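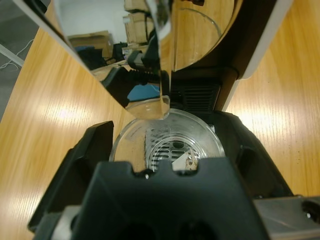 Gripper closed in over the wooden table, ceiling light on the left.

September, bench notes, governance side

Read the Jandura draft on "responsible release" twice, once before lunch and again at 16:40 with a pen. 572 numbered paragraphs. I count two that would oblige a company to do anything. The rest is "should consider" and "is encouraged to".

Para 7 is one of the two – a platform has to keep its test logs and hand them over on request. On whose request? The draft says "a competent party". The definitions section leaves that out. Asked on the shared channel, no answer yet.

Tried the framework on our own stuff to see if it bites. Took Flivness (the consent-screen prototype) and scored it against the checklist in Annex B. It passed. Then scored the old Flivness build, the one we pulled because people couldn't find the decline button. Passed as well, same marks. I may have been generous on "clarity", so someone else should score both cold before we say this in writing.

Jondo call, afternoon:
- they like the draft. They would, they helped with the wording of the annex
- claim it has been "adopted" by 16 firms. Pressed on this, and adopted means signed the letter
- no figures on whether any product changed as a result
- offered us early sight of version 2. Said yes, promised nothing

The Uçar paper is better than I expected. It argues for liability first and codes of practice later, and it does at least say who pays. Weak on small developers though, and the section on open source reads as if it was added the night before. Still not convinced the insurance idea works outside one country. Check footnotes, a couple of them point at the same blog post.

To do:
- second scorer for both Flivness builds
- ask Jandura who the competent party is, by email this time
- get the signed letter from Jondo, full text
- hold back our reply until the first two are done

Annex B printout is in the blue folder – my marks are in pencil, please don't rub them out.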